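Let them fumble the cup
Yvonne Crabtree
19 October 2020

Every September I am asked by at least one parent when the robots will be coming out of the cupboard, and this year I had to say that they won't be, at least for a while. Our club at Arkell has gone over to simulation. Twenty pupils sit at home or in spaced-out pairs in the library, and the arm they are all learning to drive exists only on their screens. I was expecting a few long faces (I pulled one myself, if you must know, having spent a good part of last year begging for money for the real thing). Six weeks in, I have come round so completely that I'd like to make the case for keeping it, even once we can all crowd round a bench again.

My reason is a simple one. Children learn to handle things by handling them badly, and a school robot arm is a dreadful thing to handle badly. Ours cost more than my first car. When it was on the table I hovered, I fussed, and I said "careful" so often that one of the Year 8s kept a tally on the whiteboard. I'm sorry to say the confident ones got most of the turns and the quieter ones became very good at holding the clipboard.

Now everybody gets a turn, and a turn can last as long as they like. The job this half-term is picking up a cup that has tipped over, and I do recommend it to any teacher who thinks it sounds too easy! You have to decide where to take hold of the thing. Most of them try to grab it round the middle, as you or I would with a mug on the draining board, and the fingers of the gripper won't open wide enough. Then somebody thinks of taking it by the wall, with one finger inside and one out, and there is a great deal of shouting.

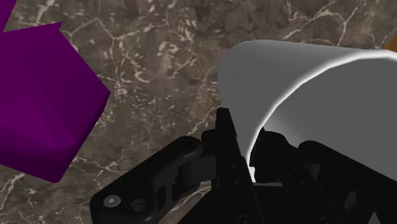 One finger in the mouth of the cup, one outside. The marble worktop was the pupils' choice.

I know what the objections are, because my colleague Mr Xu makes them to me over the photocopier most mornings. A simulated cup doesn't have jam on it. It has never been through a dishwasher, and it can be put back where it started with one key. He worries that we are bringing up a generation who think the world has a reset button, and he is a physics teacher, so he says it with some feeling. I take the point about the jam. There are things about weight and grip and plain bad luck that I don't think a screen will ever teach, and I'd be very sad if the bench never came back.

But I would ask him to look at their notebooks. One boy, who last year wrote nothing at all, has tried the cup 178 times and has a line for every go, with a little drawing of where the fingers were. He would never have been allowed 178 goes at the real arm — I would have sent him home for his tea after 5. And it's the drawings that please me most, because he has begun to think about the cup as a shape with an inside and an outside, and to plan before he moves.

So when the regional Plistia challenge asks schools next year whether they want the bench round or the screen round, I shall be ticking both boxes and writing a rather long note in the margin. Let them have their hours of cheap mistakes first, and then bring the arm out of the cupboard. I've promised Mr Xu that he can supply the jam.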